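**Demonstration gathering** (also *demo collection*, or in older workshop notes simply *driving*) is the practice of recording a robot while a person steers it through a task, so that a learning system can later be trained to do the task by itself. Each recording is called an *episode*. A set of episodes for one task is a *batch*, and a set of batches is usually called a dataset by the people who paid for it and "the pile" by the people who made it.

## Background

Robots were for a long time told what to do in numbers: go to this point, close the jaws, go to that point. The method works well when the world holds still. It works badly with socks, and it was largely the socks of this world that drove interest in learning from examples instead. A person who has picked up objects every day since infancy is asked to do it once more, slowly, through a machine, and discovers a fresh respect for their own thumbs.

## Method

The driver, as the person at the controls is known, moves a pair of handles or small copy arms, and the robot follows. The joint positions, the state of the grippers and the view from one or more cameras are stored together, many times a second. At the end of an episode the driver marks it as kept or thrown away, and the table is laid out afresh.

Laying out the table is called the *reset*. It takes no skill, appears in few published accounts and fills a large share of the working day. At Grorilberg, a shared workshop which has gathered tabletop data for several outside groups, a driver's shift is limited to 139 episodes. The limit was set after a trial month in April, during which the quality of driving was found to fall off somewhat before the quality of conversation did.

Shifts there are worked in pairs, one person driving and one resetting, with a change of places every 18 episodes. Drivers are asked not to talk to the robot. The rule is not enforced.

## Variety

A learner shown the same thing in the same place will learn the place and ignore the thing. Batches are therefore varied on purpose: objects are shifted, turned and swapped, and the starting pose of the arms is changed a little between episodes. People are poor at being random, and a resetter told to scatter things anywhere will, within an hour, be making the same pleasant arrangement each time. The Rathjen sheets, a printed stack of shuffled layouts, were drawn up to cure this. They are effective and widely disliked.

Failed attempts are a matter of dispute. One school throws them out. Another keeps any episode in which the driver drops an object and then recovers it, on the grounds that the robot will certainly drop things and may as well see what decent behaviour looks like afterwards.

## Common tasks

Most batches use cheap household or nursery goods, which are light, bright and no great loss. Sorting and placing tasks are favoured for arms working in pairs, as they give both grippers something to do. In the Usden letter task, foam letters are spread over a covered table among plates of different colours, and the driver must put a named letter on a named plate.
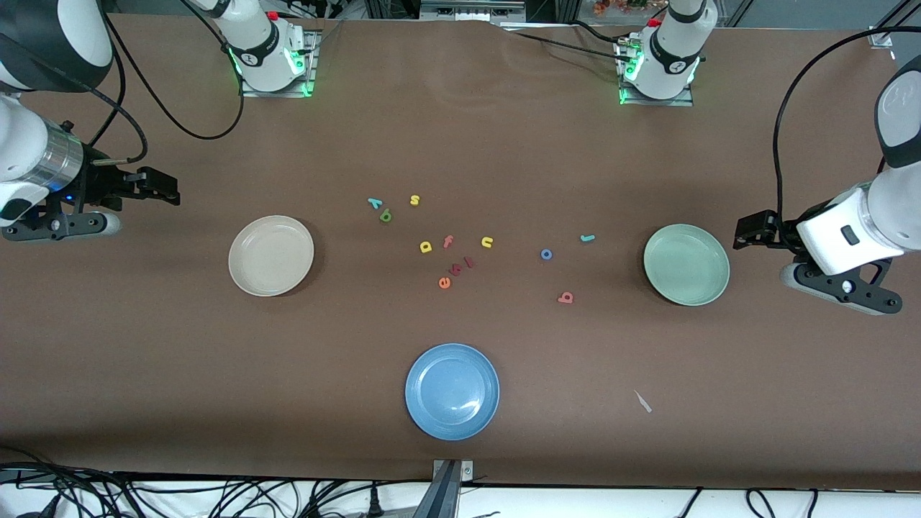 The difficulty lies less in the spelling than in the foam. A flat letter gives the jaws little to hold, and a driver who presses too hard tends to send it off sideways. Lower-case letters bring a trouble of their own, in that a "b" turned far enough round is a "q" to anyone in a hurry, and the instruction recorded with the episode has to agree with what was picked up. Usden's guidance gives this checking to a second reader. Two mislabelled episodes in a batch are let pass; beyond that the whole batch is read again.

Folding, pouring and the opening of boxes are also common. Pouring is normally done with dried beans, water having been tried.

## Criticism

The usual complaint is one of cost. Driving is slow, and an afternoon's work may come to very little footage once the throwaways are gone. A further complaint is that the robot takes on the habits of its driver along with the skill. The Ullus batch, shared in two parts, is often mentioned in this connection: its driver paused briefly above each object before grasping it, and models trained on the batch paused too – with great solemnity, and for no purpose.

Supporters reply that the same could be said of most apprenticeships.

## See also

- Copy arm
- Episode labelling
- Rathjen sheets
- Reset (robotics)

*Last revised 12 February 2019.*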